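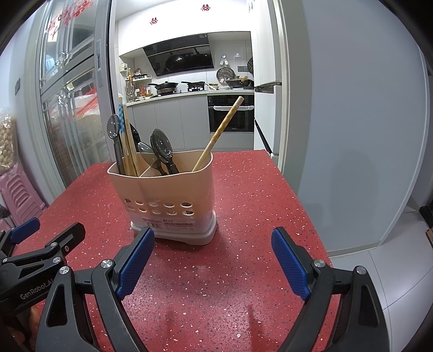 Stop scoring the grasp

Most manipulation stacks I get to review are tuned against a single number, grasp success. The gripper closes, the object leaves the surface, the episode is a pass. For a block on a bench that is a fair metric. For a utensil holder it measures very little, and I think we should drop it from our headline results.

Consider what the planner has to deal with. Spoons with translucent bowls return poor depth. Chopsticks stand close enough together that a segmentation mask will happily merge them. Handles drop below the rim, so the geometry that decides whether an item will jam is the part the sensor can't see. The target pose is a guess with a covariance attached, and most planners discard the covariance at the first opportunity.

Naveed Magsi and I went through 234 failed episodes from the Haleo planner in February. The label on nearly all of them was "grasp failure". The logs did not agree. In 220 the fingers had closed on something and the fault came later, during extraction, when a neighbouring item was dragged along or the holder tipped. The planner had treated extraction as a straight vertical move with no contact model. It was then retuned on approach angle for two months, which was the wrong parameter.

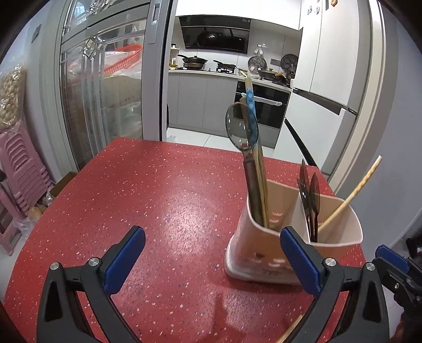 Spoons and chopsticks in a two-compartment holder. One spoon bowl has a patterned chopstick showing through it.

Transparency deserves a separate complaint. The usual fix is to inpaint the depth map before planning. This gives the collision checker a tidy surface and no record of which pixels were measured and which were made up. Veronika Lakatos argued for carrying a validity mask all the way through to the trajectory optimiser, and I was against it on compute grounds. I was wrong. With the mask in place the optimiser slows down near unmeasured regions, and the cost is one extra channel.

My preference is to report three results per episode: contact on the intended item, extraction without disturbing its neighbours, and release at the goal. Gririx already logs enough to compute all three. Zohreh Shokri's objection is that this makes old runs hard to compare, and she has 2938 of them. That is a real cost. I would relabel 2000, archive the remainder and accept the break in the series.

The patch for the episode schema is on the Gririx tracker. Comments on the extraction thresholds are welcome - the current defaults are mine and they are too loose.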